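From: Buto list member
To: Buto-L
Date: Aug 8, 2020
Subject: Re: [Buto-L] Storage shed or back porch for a small workshop?

Hi all,

I've been meaning to answer this since it came in, and then the tomatoes took over my life. Quoting the original so newer folks can follow:

> Hello list. We have moved into a place on Akard and I finally have
> room for a real shoe repair corner. Choices are the back porch
> (closed in, gets sun all afternoon, no outlet) or the shed (dark,
> damp in spring, has power). I mostly do heels, half soles and
> stitching, maybe a pair a week for family and neighbors. I have an
> old Zosetti patcher that weighs as much as a calf. Also, how do you
> all keep your leather from drying out or growing fur? I lost half
> a side last January and I am still sore about it.
> Would love to hear how others are set up before I start drilling
> holes in things.

Oh, the porch, the porch! I know everyone else so far has said shed, and the points about power are fair, but let me make the case for daylight. I worked in a basement for years under two tube lights and thought I was doing decent work. Then I carried a pair of brown oxfords outside to show a neighbor and could see every spot where my edge dye had missed. I had gone over those edges three times! You can buy better lamps (and I did), but for matching browns there is nothing like a window.

Power is the easy part. If the porch shares a wall with the kitchen, an electrician can put a proper outlet through in a morning. Mine cost less than the lamps did. The only things I plug in are the finisher and a radio. The patcher is hand cranked, and if your Zosetti is the old kind with the big wheel on the side, yours is too.

Now the sun. You do have to tame it. Leather left in a hot window goes stiff as a shingle, and contact cement gets stringy in the can. I hung a plain canvas blind on the west side and I drop it after lunch. Everything that minds the heat lives on the house wall, low down. Cement and dye stay in a metal cabinet with the door shut, well away from anything that gets warm, and I open both windows before I open either can. Please do this even when it's cold out. I've had the cement headache and it is not worth the warm toes.

On keeping leather, the short version is cool, dark and able to breathe. Fur is mold, and mold wants still, damp air. I used to wrap my sides in plastic, which I now think is the worst thing you can do, because whatever damp is in there stays in there. These days I roll them loosely, grain side out, slip an old cotton sheet over each roll and stand them on slats so air can get under. For the drying out part, I don't oil anything until I'm about to use it. Sole leather gets a soak and a rest under a damp towel the night before. If your shed is damp in spring, I would not keep so much as a heel lift out there. 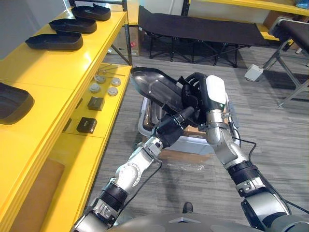 As for the patcher, put it down first and plan the rest of the room to suit it. I did it the other way around, and I had to take my bench apart because I couldn't swing a tall boot past the corner. You want clear space to the left of the arm, more than you think. Try it with the longest boot in the house before you bolt anything. And check the porch floor! Mine had a soft joist right where I wanted the machine. A square of thick plywood under the stand spreads the weight and takes up a lot of the shake as well.

I bought my stand from the Swanson auction when they cleared out the old shop. It came with a coffee can of needles – 193 of them, I sat at the kitchen table and counted like a miser – and at least half fit no machine I have ever seen. If anybody on the list can read the numbers on old needle shanks, I will happily mail you a packet to puzzle over. I'd love to know what they went to.

Someone asked off list about sandpaper grits for soles. I start with 80 to take down the edge, go to 220, then finish by hand at 800 with a tiny bit of water, and then the bone. Until last year I skipped the 800 because it seemed fussy for a work boot. It isn't fussy at all! The wax goes on in half the time and the edge comes up like a chestnut. Try it on one shoe and leave the other one the old way, and see which you like.

A few other things while I'm at it. Get a rubber mat for your feet. Put a lip on the front of your bench, even a strip of lath, or you'll spend your evenings hunting brass nails with a magnet and remembering that brass doesn't stick to a magnet. Hang your knives where you can see them from the chair. Keep a notebook of whose shoes are whose and what you promised to do to them. I have given back a pair with new heels that only came in for a stitch, and they were very nice about it, but still.

And start small. You said roughly a pair a week, so you really don't need a whole wall of gear. My first setup was a chair, a jack, a hammer and 5 jars with the lids nailed up under a shelf, and I did some of my favorite work there. The jars are still up. The chair finally gave out this spring and I was sadder about that than I expected to be.

Please do write back and tell us which way you go, and what shape the Zosetti is in once you get the covers off. If the shuttle is worn, don't toss it! There are people here who can build one back up, and I think I have a spare tension spring somewhere that might fit. I'll look tonight when it cools off.

Happy stitching,
the one with the porch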